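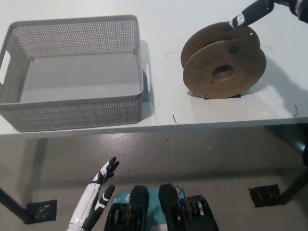

# 空スプール回収・再利用事業 中間進捗報告

提出先:Pinheiro助成部門 資源循環担当
提出者:Risamitz 材料管理班 Tomás Coelho
提出日:2026年2月12日

## 1. 報告の範囲

本報告は、3Dプリンター用フィラメントの空スプールを回収し、検査・分別のうえ再利用先へ引き渡す事業について、前回報告以降の状況をまとめたものである。対象は茶色の紙系および木質系スプールとする。樹脂製スプールは交付申請時の区分に従い対象外とし、受け取った場合は返送するか、提供元の了承を得て別経路で処分している。

前回の審査で照会のあった次の事項については、該当する章で回答する。

- 材質の判別方法と、判別できないものの扱い(3.2)
- 検査台とバスケットの運用変更(4章)
- フランジ縁の摩耗に関する合否基準(3.3)
- Brosusiaへの引き渡しが計画を下回っている理由(5章)

## 2. 数量

期間中の受入と検査の結果を次に示す。単位は個である。

| 項目 | 数量 |
|---|---|
| 期間中の受入 | 213 |
| うち検査合格 | 169 |
| うち検査不合格または保留 | 44 |
| 合格品のうち引き渡し済み | 74 |
| 合格品のうち保管中 | 95 |
| 事業開始からの累計受入 | 1918 |

受入数は検査台に載せた時点ではなく、受入票を起票した時点で計上している。前回報告では検査台での計上としていたため、期の境界にまたがるロットが次期に送られていた。今回、累計値を受入票の起票基準に統一して再集計した。前回提出した累計値とは差が生じるので、以後は上表の値を正とされたい。差分の明細は別紙1に添付した。

保管中の合格品には、引き渡し先が決まっているが梱包前のものを含む。引き渡し先別の内訳は5章に記す。

## 3. 検査

### 3.1 手順

手順書は第4版を使用している。第3版からの変更は、外観検査の姿勢と穴部の清掃順序の二点である。

1. 受入票とロット札を照合する。
2. 残留フィラメントの有無を確認する。巻き残りがある場合は除去し、除去した材料は種別が明らかなものだけ端材箱に入れる。
3. 中央穴と小穴の内側を乾いた刷毛で払う。
4. スプールを縁で立て、両フランジの外面と外周を確認する。
5. 平置きにし、ハブとフランジの接合部を確認する。
6. 立てた状態で台上を短く転がし、振れを見る。
7. 結果を記入し、合格品はバスケットへ、それ以外は保留棚へ移す。

第3版では平置きの検査を先に行っていた。この順序では下になった面の外周の欠けを見落とす例があり、立てた状態での確認を先にした。立てて置くと接地点が外周の狭い部分に限られるため、検査中は必ず上縁を軽く支えること、と手順書に追記した。支える位置はフランジの上縁とし、ハブに指を入れて支えることは禁止している。ハブ内面に力をかけると、接合部が緩んでいる個体で剥離が進むことがある。

手順3の清掃を外観検査の前に移したのは、穴の内側に残った粉がフランジ面に落ち、擦れ跡と紛らわしくなるためである。水や溶剤は使用しない。

### 3.2 材質の判別

紙系(厚紙、積層紙)と木質系(圧縮木質材)は、色と表面の質感だけでは区別できないことが多い。いずれも茶色で、外周の切断面が毛羽立つと外観はさらに近くなる。提供元の銘柄表示が残っている場合はメーカーの公開資料で確認するが、ラベルが剥がされた個体ではこの方法は使えない。

現在の判別は次の順で行う。

- 表示または提供元の申告による確認
- 同一ロット内の既判別品との寸法照合
- 不合格品に限り、フランジ断面の確認

三つの方法のいずれでも決まらないものは「材質未確定」として登録する。再利用に回す場合、引き渡し先は両材質を受け入れる先に限定する。再資源化に回す場合は紙系の経路に混ぜない。合格品は断面を確認できないので、材質未確定の比率は合格品のほうが高くなる。この点は方法上の制約であり、現時点で改善の予定はない。

比重による判別も検討したが、ハブとフランジで材料が異なる個体があり、全体の質量と外形から求めた値では両者の範囲が重なった。採用を見送った。

### 3.3 フランジ縁の摩耗

照会のあった合否基準を下表のとおり整理した。

| 状態 | 判定 | 備考 |
|---|---|---|
| 縁の白い擦れのみ | 合格 | 強度への影響なしと判断 |
| 縁の軽い不揃い、毛羽 | 合格 | 毛羽が脱落する場合は保留 |
| 縁の欠けが巻き面に達しない | 条件付き合格 | 自動給材用途を除く |
| 縁の欠けが巻き面に達する | 不合格 | 巻線時の引っ掛かりの恐れ |
| フランジの層間剥離 | 不合格 | 範囲を問わない |
| ハブ接合部の緩み | 不合格 | 接着による補修は行わない |
| 吸湿による反り | 保留 | 乾燥室で静置後に再検査 |

回収品の大半には縁に何らかの擦れがある。新品同等の外観を基準にすると合格品はほとんど残らず、事業の趣旨に合わない。上の基準は、巻き直し時に線材が縁に触れる可能性があるかどうかを境界としている。

フランジに設けられた小穴は、フィラメント端の固定に使われるものと、用途が明らかでないものがある。縁近くの微小な穴は製造時のものか使用中に生じたものか特定できない場合があるが、貫通の有無にかかわらず、周囲に割れがなければ合格とする。小穴の縁が裂けているものは、端の固定に使えないことを票に記載したうえで条件付き合格とする。

### 3.4 不合格および保留の傾向

不合格の理由として最も多いのは層間剥離である。次いで欠け、ハブ接合部の緩みの順となる。剥離は特定の提供元に偏っており、同所の保管場所が床置きであったことを聞き取りで確認した。棚上への変更を依頼し、了承を得た。変更後のロットはまだ受け入れていないので、効果の評価は次期に行う。

反りによる保留品は、静置後に再検査して合格となるものがある。静置日数は現在固定しておらず、担当者の判断によっている。ばらつきの要因になるため、次期までに日数を定める。

## 4. 検査台および容器の運用

### 4.1 検査台

検査は白い天板の台で行っている。以前使用していた濃色の台では、茶色のスプールの輪郭が見えにくく、特に縁の欠けの確認に時間がかかった。白い天板では縁の形と影が見やすい。反面、脱落した毛羽と粉が目立つため、ロットの切り替えごとに天板を拭くこととした。これは前のロットの粉が次のロットの記録に影響することを避ける意味もある。

台上には検査中のスプールと受け側のバスケットだけを置く。受入票、筆記具、刷毛は脇のワゴンに移した。台の手前側に物を置くと、転がし検査の際に落下する恐れがある。転がし方向は台の長手方向とし、手前側に向けて転がさない。

照明は天井灯のみで、検査用の補助灯は設置していない。斜めから光を当てると層間の浮きが見つけやすいという指摘があり、次期に手持ち灯での比較を行う。

### 4.2 バスケット

合格品の受けには灰色の樹脂製バスケットを使用している。側壁は細かい角穴の格子状で、底面は穴のない平滑な面である。両端に持ち手が付く。

容器の選定では、段ボール箱、側壁・底面とも格子のもの、現行品の三種を比較した。段ボール箱は使用後の紙粉がスプールの紙粉と区別できず、脱落量の記録に支障があった。底面も格子のものは通気の点で有利だが、粉が台に落ち、フランジの縁が格子に掛かって取り出しの際に毛羽が広がる例があった。現行品は側面で通気を確保でき、底に落ちた粉をまとめて回収できる。拭き取りも容易である。

運用上の規則は次のとおり。

- ロットの開始時に、バスケットが空であることと、底面に粉が残っていないことを確認する。
- スプールは平置きで重ねる。縁で立てて詰めない。
- 高さは容器の上縁までとし、上縁を越えて積まない。
- 一つの容器に複数のロットを入れない。
- ロット札は持ち手に掛け、底に入れない。
- 移動は両端の持ち手を使い、台上で引きずらない。

前期にロット混在が一件発生した。前のロットの残りが入ったまま次のロットの受けに使用したもので、数量照合の段階で判明し、材質と寸法から全数を元のロットに戻した。引き渡し後の混在はない。開始時の空確認はこの件を受けて追加した規則であり、追加後の再発はない。

### 4.3 保管

合格品はバスケットのまま保管棚に置く。棚の最下段は使用しない。室内の湿度記録は継続しているが、記録計の不調により期間の初めに欠測がある。欠測中に保管していたロットは引き渡し前に反りの再確認を行い、異常はなかった。記録計は交換済みである。

## 5. 引き渡し

引き渡し済みの74個は全数がPratov向けである。同所では色見本用の短尺フィラメントの巻き直しに使用しており、手巻きのため、縁の欠けに関する条件付き合格品も受け入れ可能である。引き渡し後の不具合の連絡は一件で、中央穴の径が同所の軸に合わないというものであった。スプール側の欠陥ではないが、穴径を引き渡し票に記載することで対応した。

Brosusia向けは当期の引き渡しがない。計画では当期中の開始を見込んでいた。理由は以下のとおりである。

- 同所の設備は自動給材を前提としており、条件付き合格品を使用できない。
- 材質未確定品を受け入れない規定がある。
- 外径と幅の許容差が、回収品のばらつきに対して狭い。

保管中の合格品のうち、三条件をすべて満たすものは一回の納入単位に達しなかった。同所とは許容差の見直しについて協議中で、幅については緩和の余地があるとの回答を得ている。外径は設備側の制約により変更できない。材質未確定品の受け入れについても見通しは立っていない。

協議の結果によっては、Brosusia向けの引き渡し計画を縮小し、Pratov向けおよび教育用途の配布に振り替える必要がある。変更申請の要否について、助成部門の見解を伺いたい。

## 6. 費目別の状況

支出は費目ごとの配分枠内にある。流用は行っていない。

| 費目 | 状況 |
|---|---|
| 運搬費 | 計画どおり |
| 容器・棚 | 執行済み。追加予定なし |
| 検査用具 | 一部未執行。ゲージの納入待ち |
| 記録計 | 交換分を消耗品費から支出 |
| 再資源化委託 | 未執行。不合格品の搬出は次期 |

穴径ゲージは発注済みである。納入までは既存のノギスで測定し、直交する二方向の値を記録している。ゲージへの切り替え後も、同一個体による比較が済むまでは両方の値を残す。

記録計の支出区分は、交換品が備品の基準額に満たなかったため消耗品費とした。領収書の写しは別紙2にある。

## 7. 未解決事項

**材質未確定品の最終処分。** 再利用先で使用を終えた後の分別をどこが担うか、引き渡し先との取り決めがない。現行の引き渡し票には材質欄のみがあり、処分に関する記載欄を設けていない。票の改訂案を作成中である。

**条件付き合格品の表示。** 票だけに記載しているため、票と現物が離れると通常の合格品と区別できない。フランジ面への押印を試したが、表面の擦れた部分で印影がかすれた。ハブ内面への貼付は剥がれやすい。表示方法は決まっていない。

**検査者間の差。** 縁の「軽い不揃い」と「欠け」の境界で判定が割れる。限度見本を作成する方針だが、見本自体が取り扱いにより摩耗するため、写真による見本との併用とする。見本に使う個体の選定は終わっていない。

**床置き保管の提供元。** 3.4に記した提供元以外にも同様の保管をしている可能性がある。受入票に保管状況の欄を追加し、次期の受け入れから記入を依頼する。

## 8. 次期の作業

- 穴径ゲージの導入と既存測定値との比較
- 反り保留品の静置日数の設定
- 斜光による層間剥離検査の比較
- 限度見本の作成と手順書第5版への反映
- Brosusiaとの許容差協議の継続
- 不合格品の再資源化委託先への搬出

手順書第5版は限度見本の完成後に発行する。静置日数の設定が先に終わった場合は、第4版の追補として周知する。

## 添付

- 別紙1 累計受入数の再集計明細
- 別紙2 記録計交換に係る領収書写し
- 別紙3 検査手順書 第4版
- 別紙4 引き渡し票(穴径欄追加後の様式)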